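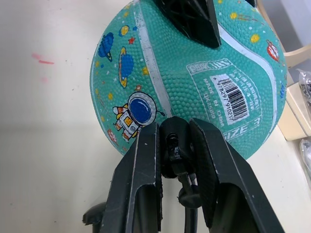 **Small Ball, Big Promises**

2/20/21

The toy aisle has decided that children will not bounce a ball unless there is an astronaut on it. I spent most of January with small basketballs underfoot, and I remain unconvinced.

Take the teal PEAK ball, marked "SIZE 3" as near as I can read it. It has ringed planets, a red star and a spaceman with one arm in the air. It's a cheerful thing. It also puts its barcode out among the decorations, on a printed panel as plain as a shipping label. Somebody paid an illustrator and then gave a good piece of one side to the stockroom.

What I do like is the pebbling. Small hands need something to hang on to, and the raised bumps matter more than any planet. The stores in Larnton have it backward. At Zerouali, on the main street, I went through 23 children's balls, and the shelf cards talked about the pictures every time. Grip got one mention. How to pump the thing up got none.

Then there's the claim, repeated to me at two counters in Trostetbridge, that a fun ball "gets kids moving." Maybe for an afternoon. The plain orange one at our house has lasted four winters on a sloping driveway and still gets picked first, mostly because it's the one nearest the door.

Buy the space ball if the child likes space. Squeeze it first, run a thumb along the seams, and ask whether the store will take it back if it goes soft. Castarberg Sports gave me 60 days. Zerouali gave me a shrug.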